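Gorkbridge Community Press: where we've got to
Report to the Vlachou Fund, 2024-05-12

Dear Karine,

You said last time that you'd sooner have a proper letter than another spreadsheet, so I'm taking you at your word (the spreadsheet is attached as well, sorry, Georges insisted). It's been a busy stretch and I'm going to start with the good bit.

The anthology has gone to print! Gorkbridge Nights came out at 212 pages in the end, which is longer than we told you in the application, but once Lina Sfeir had the running order sorted there were two stories I couldn't bear to drop. The extra paper pushed the unit cost up a little. I've covered it by going down to a plainer cover finish, and I think I prefer it. Matt suits the artwork and doesn't show thumbprints.

We ordered 700 copies from Pusano. I know the plan was to print on demand and see how we went, but the quote for a short run was so much better per book that it seemed daft to refuse, and the shop in the precinct wanted stock on the shelf with a normal trade discount. They've taken a first box on sale or return. I'll let you know in July how many come back.

There are 23 writers in the book. Most had never been in print before, and getting contracts signed took me far longer than I'd allowed. Some people wanted to talk through every clause, quite rightly, and one contributor had already put her story up on a website and had to take it down again before we could go ahead. Next time the contract goes out with the acceptance letter. I've rewritten it in plainer English too, and Karim Darwish has been over it for us at no charge.

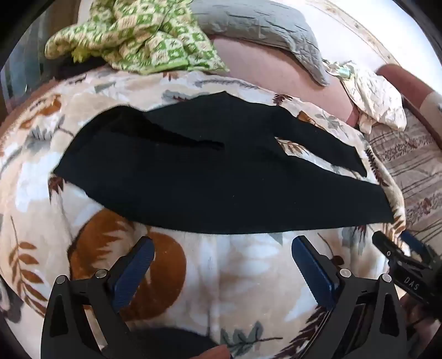
Black cloth on a fleece blanket, with the blue grip pads open below it.

Now the ebook, where I've got less to crow about. We moved the files over to Trivon in the spring, as you know, and the conversion made a real mess of the poetry. Line breaks vanished, indents doubled up, and one sonnet arrived with its last couplet on a page of its own. Lina has been fixing it by hand, poem by poem, and she's done all but 4 of them. I don't want to put it on sale half right, so the ebook is now running behind the paperback. I'd rather be late with it. The price hasn't changed and we haven't had to ask Trivon for anything beyond the basic package.

Workshops next. The editing evenings have been lovely, really lively, and I've come home from every one of them far too awake to sleep. The self-publishing session was the most popular by a mile, mostly people wanting to know about ISBNs and whether they need to buy their own (I said yes, if you want your own name down as the publisher, and then we got into a very long chat about barcodes). The marketing one was flat. I tried to cram in mailing lists, blurbs and local radio and did none of them justice. Samer Saab has offered to split it into two and take the radio half himself, and I've said yes please before he can change his mind.

Money: we're within budget overall. Printing is over, travel is well under, and the room hire has come out exactly where Georges said it would. I'd like your permission to move what's left of the travel line across to proofreading. We did the anthology with one paid proofread and a lot of goodwill, and I found a typo on the contents page the minute the advance copy was out of its envelope. It's a small one. I'm not going to tell you where it is.

Between now and the next report I want to get the ebook out, send review copies to the libraries and open submissions for the second book. We haven't settled on a theme. Lina wants rivers and I want food, and the writers' group is split down the middle, so expect to hear more about that.

One question from me: does the Fund's logo need to go on the ebook cover, or is the copyright page all right? It's on the back of the paperback as agreed, but on a thumbnail it turns into a grey smudge. If you could let me know before Lina finishes the last of the poems, that would be a great help.

Your copies are in the post.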